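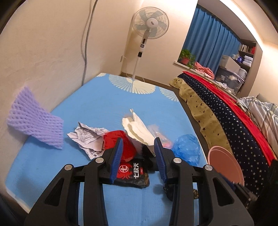 There is a theory of snacking that says the pleasure is in the food. I have held the other view for years, which is that the pleasure is in having people around a table, and the food is the excuse, and the wrappers are the bill. Look at any table after the people have gone. Crumpled paper, a bag or two, a shiny red thing bunched up like a fist, and in the middle one black packet with a red crab on it and 七欣天 in big white characters, lying flat and dignified among its neighbors as if it had been told someone would be back for it. Someone won't be back for it. I have been that someone, in both directions, and I would like to speak up for the wrapper, or at least against the way we leave it.

My complaint is with the crumple. A person finishes a snack and has in hand a flat, light, obedient object that could go into a pocket or inside another wrapper. What does this person do? Makes a fist. The fist says "I am dealing with this." Then the fist opens over the table and the wrapper is put down, three times its former size and starting to uncurl with that little ticking sound, and the person goes back to talking. The crumple is a ceremony. It has all the feeling of throwing something away and none of the walking.

I used to share an office at Kemppainen with Hatem Ait Ali, a fine man and a folder. He would press a chip bag flat with the side of his hand, fold it in thirds, fold it again and tuck the tail in, so that it ended up as a little foil envelope you could have mailed. I laughed at him for most of a winter. Then in January we had the big stock count and everybody ate at the long table for three days, and by the second evening you could see exactly where Hatem sat, because there was tabletop there. The rest of us had lost our elbows. I went looking for my pen and found two sandwich papers, a receipt and somebody's orange peel, and under the peel, the pen.

He still left the envelopes on the table, I should say. All that folding and he never took them to the bin either. When I pointed this out he said they weren't in anybody's way, and I had nothing to come back with.

Paper is its own department. Nobody crumples paper by accident. The instructions, the menu, the flyer that came in the bag with small gray pictures on it – at some point a person looked at it, decided it had nothing more to offer, and gave it the fist. Half the time it's needed again within the hour. I have seen a grown adult ironing a coupon with a coffee mug. I have been asked at my own kitchen table whether I "saw a piece of paper," which is a lot to ask of a man standing over a heap of it.

And there is the question of who cleans up, where I have firm opinions and a poor record. The usual rule is that you clear your own. This is a good rule for toddlers and nearly useless for anyone else, since after twenty minutes no wrapper has an owner. Ask a table of friends whose that is and watch them all study it with polite interest, like a fossil. The red one? No, I didn't have a red one. Everybody remembers eating something with a different color. At my sister's place in Tullton they tried making the last person at the table responsible for all of it, and the effect was that people began getting up earlier and earlier until dessert was basically eaten in the hall.

The better rule, and the one I will defend against all comers, is the bag. One of the wrappers is always a bag, or was. The first big one that gets emptied should stand open in the middle of the table and everything else should go in it. It costs nothing and takes no character at all. You don't have to get up or even stop talking. I have proposed this at perhaps 40 gatherings and been told each time that it looks a bit depressing, having the garbage in the middle of the table. As opposed to where it was, which was also the middle of the table, only wider.

My brother-in-law bought a tabletop bin from Drivach, a neat little drum with a swinging lid, and was very pleased with it. It holds four wrappers if they have been folded by Hatem and one if they have been crumpled by anybody else. The lid won't close over a crumple. It rides up on it and stays there, like a hat on a big head. People now set their wrappers down next to the bin, and he feels that progress has been made because they are at least near it.

I'm aware that this is a small subject and that a person who writes this much about snack wrappers has probably been short of invitations. That's not so, I was out last night. I ate three things in packets and I crumpled all three, and one of them I did while I was explaining the bag rule. My hostess let me get to the end. Then she held the bag out to me across the table, and I'm sorry to say I thought she was offering me more chips.

20 comments
196 shares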